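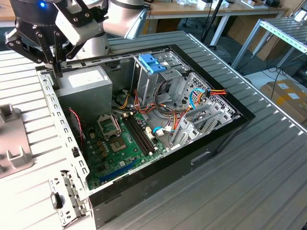 From: Binta Balogun
To: Clarkatum parents list
Date: 2019-11-23
Subject: Re: Bus pass forms for the spring term

Hi all,

Answering Arash's message, and a couple of others that came to me off the list.

Arash Ansari wrote:
> We moved to the Skarkthorpe side in May and my daughter now
> takes route 8. The office says her pass is still tied to the old
> address. Do I fill out the whole transportation form again, or
> is there a change form? Also, is the fee still $80?

You need the change form, which is one page. The full form is only for students who have never had a pass. Put the new address at the top and the route number in box 3, and sign the back — the office sends it back if the signature is missing. Proof of address has to be attached. A lease or a utility bill is fine, a cell phone bill is not.

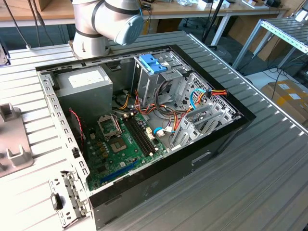
The fee is still $80 per student for the term. If you qualified for reduced lunch in the fall you don't pay it, but you do have to check the waiver line again.

Mitra Nouri asked where to drop off forms now that the front desk closes early. Take them to room 313 or put them in the slot next to it. Email works too, but scan both sides.

For families in Plullik, the morning stop is moving to the corner by the library. I don't have the new pickup time yet. Folasade Nnaji in transportation is the person to ask, and she prefers email.

Old passes work until the end of the term, so keep using them until the new one comes in the mail.

Binta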